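Department of Applied Automation
Student Project Report
Teaching Disassembly Steps by Remote Control: Desktop Computers as a Test Case
Submitted 24/06/2025

1. Purpose of the project

The project examined whether an operator with limited training can show a robot arm the steps needed to take apart a desktop computer. The operator guides the arm from a separate station, and the arm's motion is recorded together with the camera views. The recordings are later used to train a control program, which is outside the scope of this report.

The work was carried out in the Deák laboratory between October and the end of the spring term. Watico supplied the discarded computers. The recording software, Clekura, was written by an earlier student group and was used without changes.

2. Workspace

Each computer is laid on its side on the slotted table with the side panel removed. The fixture tray stands to the left of the case and has raised posts and pockets. Its position was marked on the table at the start of the project and was checked before every session.

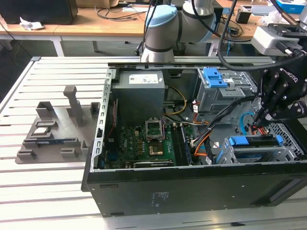 Figure 1. Open tower on the worktable, with the gripper reaching into the case and the fixture tray at left.

The drive area was chosen for the first task. The drives are held by blue plastic parts that show up clearly on camera, and operators were able to name and find them without help. Cables near the drives proved to be the main difficulty. An operator who approached too low would often push a cable ahead of the fingers, and the attempt then had to be stopped and repeated.

3. Recording procedure

A total of 400 demonstrations were recorded by 4 operators. Each operator completed 20 practice attempts before any recording was kept. The operator began from a fixed starting pose, performed one step, returned to the starting pose and marked the attempt as accepted or rejected. Rejected attempts were stored in a separate folder with a short written reason.

Operators were instructed to move at an even pace and to pause briefly before closing the fingers. Two operators found the pause unnatural at first, and their early recordings were redone.

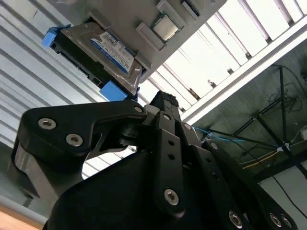
Emese Mészáros
Student Project Lead, Remote Operation Group

4. View from the wrist

The wrist camera looks along the gripper, whose linkages take up much of the picture. The drive in its caddy and the processor remain visible beyond the fingers. Operators relied on this view for the last part of the approach and on the fixed view for everything before it.

Several operators reported that the tilt of the wrist view was confusing when they switched between screens. The group tried rotating the picture on the display. Opinions were divided, and the original setting was retained for consistency.

5. Remaining work

The accepted recordings have been copied to the Stendesau server under project number 1710. The written reasons for rejection still need to be sorted into common headings. Cable handling should be recorded as a separate task, with its own practice period.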